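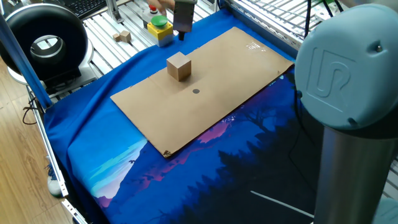
4. Placement of the block on a marked point

4.1 Task

In this section we describe the software which was used for the placement task. The arm must take a wooden block from its start position on a cardboard sheet and put it down so that it covers a small black dot, drawn on the same sheet. The task is simple for a person. For our controller it was the first task in which the target is flat and has no height, so the depth channel gives no help in finding it.

The sheet lies on a printed cloth with a landscape of mountains and trees. We kept this cloth on purpose in all experiments of this section. In our earlier work (Section 3) the background was of one colour, and a threshold on brightness was enough to find the dot. With the printed cloth the same threshold returned many dark regions from the trees, and the first version of our detector followed them with high confidence.

4.2 Finding the sheet before finding the dot

The detector therefore works in two steps. In the first step it looks for the sheet. The colour of the cardboard is separated from the cloth in the a and b channels of the Lab space, and a quadrilateral is fitted to the largest connected region. One corner of the sheet is torn, and a fit which uses the four corner points directly was pulled inwards by this corner. We now fit the four edges as lines and let them intersect outside the region if necessary. This change was proposed by Zofia Wieczorek and it removed most of the error that we had seen in the orientation of the sheet.

In the second step the dot is searched only inside the quadrilateral. Candidates must be dark, nearly round after the perspective is corrected, and not connected to the border. The shadow of the block is sometimes accepted by the first condition but it is rejected by the second one. When no candidate remains, the planner does not guess. It keeps the last accepted position for at most 8 camera cycles and after this it stops the arm and asks for a new view.

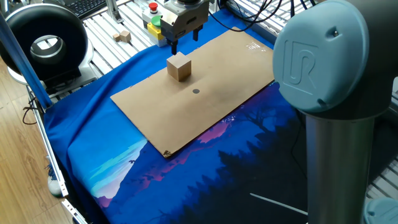
The pose of the block is estimated separately. We use the top face only, because the side faces change their brightness with the light in the room and with the shadow of the gripper. The estimate has four values, namely the position in the plane, the height of the top face and the rotation about the vertical axis. A block on a flat sheet cannot tilt very much, and the two other rotations are set to zero. If the fit of the top face is poor, the block is considered to be tilted and the trial is given back to the operator.

4.3 Motion planning and the approach

The planner divides the motion into five phases: approach, descend, close, carry and release. Each phase is a separate node in a behaviour tree, and each node has its own condition for success. We first used one long trajectory for the whole motion. It was faster, but after a bad grasp the arm went on to the dot with nothing between the fingers, and the log did not say at which moment the grasp was lost.

During the approach the fingers are brought to a height of 60 mm above the sheet. The rotation of the wrist is completed here and not later. In the descend phase only the vertical axis is allowed to move, with small corrections in the plane from the camera. These corrections are limited, since the fingers hide a part of the block when they are low, and an estimate made from a half-hidden top face tends to move towards the visible half.

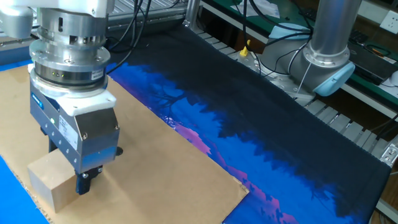
Figure 4. Gripper fingers low at the wooden block on the cardboard sheet; the base of the second arm is in the background.

The delay between the exposure of the camera and the moment at which a correction reaches the joint controller was measured as 245 ms. This is too long for correcting a fast movement. We did not try to shorten it. Instead, the descent speed is reduced in the last part of the path, and every correction is calculated for the position of the arm at the time of the exposure, which is read from a ring buffer of joint states. The ring buffer is part of the Zovport driver layer and can be used independently of the rest of our software.

The second arm takes no part in the motion. It is present in the planning scene as a fixed obstacle with a margin of 40 mm. At the beginning we had forgotten to add its cables to the model, and some planned paths crossed the volume where the cables hang. They are now represented by two boxes, which is a rough approximation but has been sufficient.

4.4 Detection of the grasp

The close phase ends when the finger position stays constant and the measured opening agrees with the width of the block. Both conditions are needed. With the first condition alone, fingers closing on each other are reported as a successful grasp. With the second alone, the signal becomes true for a short moment while the fingers pass through the correct width, even when there is no block.

Closing against the top edge of the block, and not against its sides, was the most frequent fault in the early trials. In this case the fingers also stop before they are closed. To recognise it, the tool height is compared with the estimated height of the top face, and a grasp is refused when the fingertips are less than 10 mm below it.
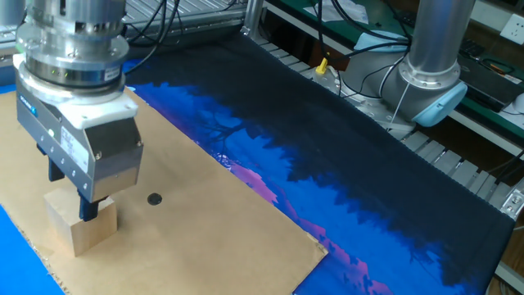 Manipulation Software Group, Department of Control and Perception, Norkudthorpe

4.5 Results and remaining problems

The threshold values of the detector were chosen on 1060 images recorded on the same table in April. None of these images was used for the results below. The complete task was then executed in 37 trials, with the sheet turned by hand between the trials. A trial was counted as successful if the dot was completely hidden by the block after release. According to this criterion 31 trials succeeded. In four of the others the block was placed too far to one side, and in the remaining two the planner stopped during the approach and did not continue.

The four inaccurate placements have probably a common cause. When the fingers close, one of them touches the block earlier and pushes it a little before the other makes contact. The block is then held at a slightly different place than planned, and this offset is carried to the dot. Wai-kit Yang has added a second observation of the block after lifting, but it was not yet active in these trials.

Both stops happened when the arm covered two edges of the sheet at the same time. The line fit then has too little data, and the quadrilateral is rejected. It would be possible to keep the sheet pose from the previous cycle, because the sheet itself does not move during a trial. We have not done so until now, as a sheet that is moved by accident would remain unnoticed.

The behaviour tree, the detector and the recorded joint states are stored together for each trial, so that a trial can be replayed without the robot. The replay tool was written by Ajith Suvarna and Kieran Fothergill. It is used again in Section 5, where the start position of the block is no longer on the sheet.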